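A thread about the gold tin, because I have been asked about the gold tin twice now and would like to only type it out once.

Every year since we left Trondale my aunt Hannelore has sent us a tin of bits. Every year we send a tin of bits back. It's the same tin. I believe it began life holding biscuits, but it predates me in the family and outranks me as well.

The rules, as far as I've been able to gather: everything in it must be small. Everything must be wrapped. Nothing may be useful enough that you'd have bought it for yourself. Soap is allowed because you can never have bought the right soap.

You pack it on the round table with the stripy cloth on. I tried the kitchen bench one October and heard about it from three separate relatives, one of whom lives overseas and could only have been told.

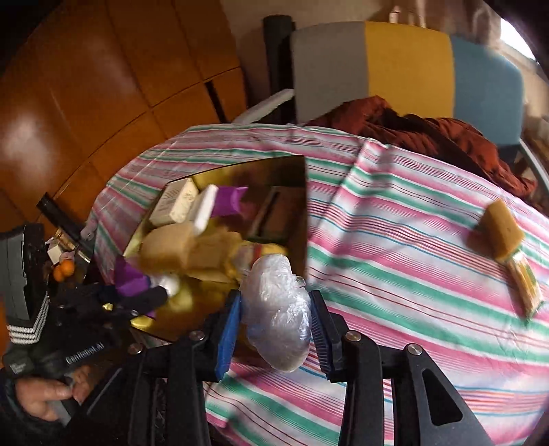 Small soft things go in last. That's the one bit of technique I'll defend. The cartons and boxes go in first, up against the walls, where they can hold each other up like blokes at closing time.

Then your middle layer. Then you look at the bare gold still showing at the front and think, well, there's heaps of room. There is never heaps of room. The lid takes back about a third of whatever you thought you had.

My cousin Vilmos Sipos reckons you should weigh the tin empty and work backwards from the postage. Vilmos has a spreadsheet for this. Vilmos's parcels arrive on time and contain, as a rule, one pair of socks.

For the record, mine went 580 grams over last year and I paid it. The woman at the counter asked if it was urgent. I said it was mostly tissue paper.

On tissue paper: I was told purple was "a strong choice". I've been in this family long enough to know what that means. I've also got 200 sheets of it, so purple is the family colour until one of us dies.

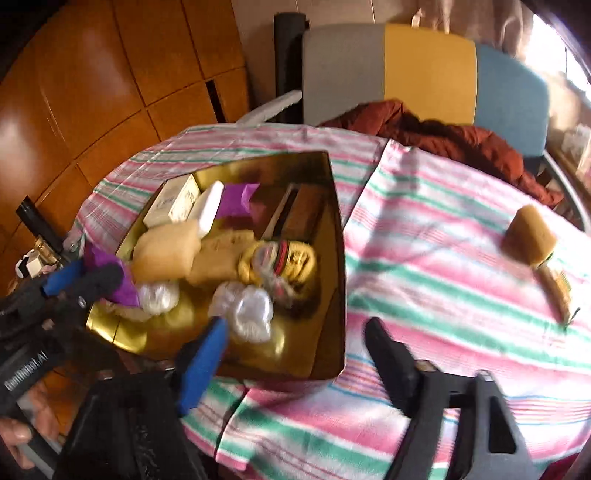

Ribbon goes in as a present in its own right, by the way. You don't tie anything with it. It gets sent to Hannelore, she admires it, and in a year or two it comes home. I'm fairly sure I've owned one particular roll on three occasions.

Things that have been tried and ruled out over the years: candles (melted), a jar of Malcolm's relish (opened itself), and a very nice little bell, which rang the whole way to the depot and made me look unwell on the bus.

Somebody always asks why we don't do vouchers. We did vouchers once. Hannelore wrapped hers in plastic, put it in the tin and posted it back.

Now the crumply bits. If it's puffy, you can squash it. If it's puffy and you can hear it, squash it slower. If there's tissue hanging over the side when you go to shut the lid, poke it in with a butter knife and don't let anyone film you.

Lid on, tape around the join, brown paper over the lot. Write the address on twice - once on top, and once underneath for when the post office turns it over to see what's wrong with it.

Still to do: find the tape. I had it this morning.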